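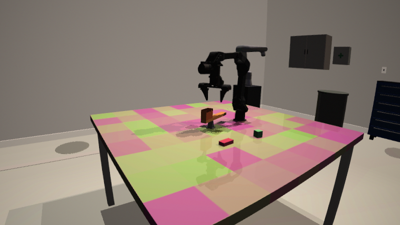 Figure 3.1 Computer rendering of a table with a tiled, glossy top.

Chapter 3
Surface Finish and Reflected Light

3.1 Introduction

Chapter 2 treated light as it leaves a source. This chapter deals with what happens when it meets a surface. Part of the light is reflected, part is absorbed, and in some materials part passes through. The share that goes each way depends on the material, the angle of arrival, and the wavelength.

Reflection is commonly divided into two kinds. Specular reflection sends light off at an angle equal to the angle of arrival, both measured from the normal. Diffuse reflection spreads it over many directions. Most finishes show both. On a glossy colored surface, such as the tabletop in Figure 3.1, the faint reflections are specular and the color of each tile comes mainly from the diffuse part.

Gloss is measured with a meter that directs a beam at the sample and records the light returned at a fixed angle. The reading is given in gloss units. A sample that reads 76 at one angle will usually give a different value at another, so the angle must always be stated with the result.

Section 3.2 defines reflectance and sets out the notation used in the rest of the book. Section 3.3 covers roughness and its effect on the width of the highlight. Section 3.4 works through the Bosby panel data, a set of 2,279 readings taken by Masson and Annamalai on painted boards. Readers who have not met solid angle before should review Appendix B first.

Key terms: absorption, diffuse reflection, gloss unit, normal, reflectance, specular reflection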